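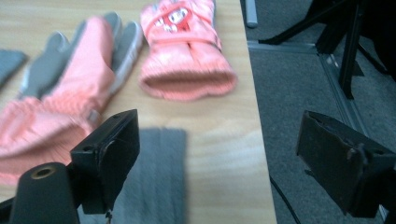

How I Dry, Sort and Store the Kids' Winter Gloves

December, by the Drudby House blog

We go through a silly number of gloves at our place. Two kids, one sledding hill at the end of the street, and a school that sends them outside in pretty much anything short of a blizzard. For years my system was a heap on top of the radiator and a lot of yelling at 7:40 in the morning. I've got something better now and it takes me almost 40 minutes once a week, plus a tiny bit of fiddling every night that I barely notice anymore.

The pink padded ones are what this page is mostly based on, because padded gloves are the hard case. Thin knit ones dry if you look at them. If you can get a pair of padded ski-type gloves with ribbed cuffs dry and back together by breakfast, the rest is easy!

What you'll need

A clear table or counter
An old bath towel you don't care about
A soft brush (I use a retired nail brush)
Mild liquid soap
Clothespins, the wooden kind with a decent spring
A wall rack or a hanging shoe organizer

Step 1: Get them all onto one table

Empty the coat pockets, the backpacks, the car, and the bottom of the sled. Lay everything flat with the fingers pointing away from you and the cuff toward you. I know that sounds fussy, but when they all face the same way you can see left and right hands at a glance, and you can stick your own fingers straight into the cuff to feel for damp. Go all the way down to the fingertips. The palm side fools me every time, it'll feel fine on the outside and be soggy in the thumb.

Step 2: Pair by size first, color second

If your kids are like mine they've both picked pink, and not the same pink glove, either. So go by size. Put one palm against the other and check that the thumbs line up. Anything without a partner goes to the back of the table and gets until the end of the month to find one. After that it joins the snowman box.

Step 3: Brush off the dirt

Let any mud dry, then brush it away from the cuff toward the fingertips. Go easy over a cartoon print. I scrubbed one hard a couple of winters back and took half a cat's face off, and I heard about that until spring. Open any wrist straps all the way before you brush. If they're the hook-and-loop kind, pick the fuzz out with an old comb, they grab so much better afterward.

Step 4: Wash only if you have to

Check the tag. Most of ours say hand wash, so that's what they get: a sink of cool water, a small squirt of soap, a few minutes of squishing, then rinse until the water runs clear. I usually need three rinses with padded gloves. Don't wring them! The padding bunches up in the fingers and it never really goes back. Press the water out from the fingertips down to the cuff, then roll each pair in the towel and lean on it.

I skip fabric softener completely. It left our old Hulska mittens feeling slimy and they seemed to soak up snow faster after that.

Step 5: Dry them open

Cuffs have to stay open or the insides take forever. I was using rolled-up socks for this until my sister gave us a Juler rack, the kind with upright pegs you slide each glove over. It has 24 pegs, so it holds everything we own plus the neighbor kid's. If you don't have a rack, clip the glove by a fingertip so the cuff hangs down and prop it open with a clothespin standing sideways in the opening.

Keep them near the heat but off it. Ordinary damp-from-recess gloves are good by morning if they go up right after supper. Freshly washed padded ones need a full day, sometimes more, so I do mine when school's out the next day.

Step 6: Put pairs away together

Tuck one cuff a little way into the other and slide the pair into its own pocket. Our organizer is a Lekota shoe hanger on the back of the hall closet door, with the kids' pockets down low where they can reach. The bottom row is for my 6 year old and the one above it is for my 9 year old. Hats go up top with mine.

A few extra bits

Write initials inside the cuff with laundry marker, on the lining where it won't rub. Redo it every fall.

If a glove smells after drying, sprinkle baking soda inside, leave it overnight and shake it out over the tub (outside is better if it isn't windy).

Try everything on in October. I always leave it until the first snow, and by then the stores only have the tiny sizes left.

Contact | Copyright Drudby House | Back to top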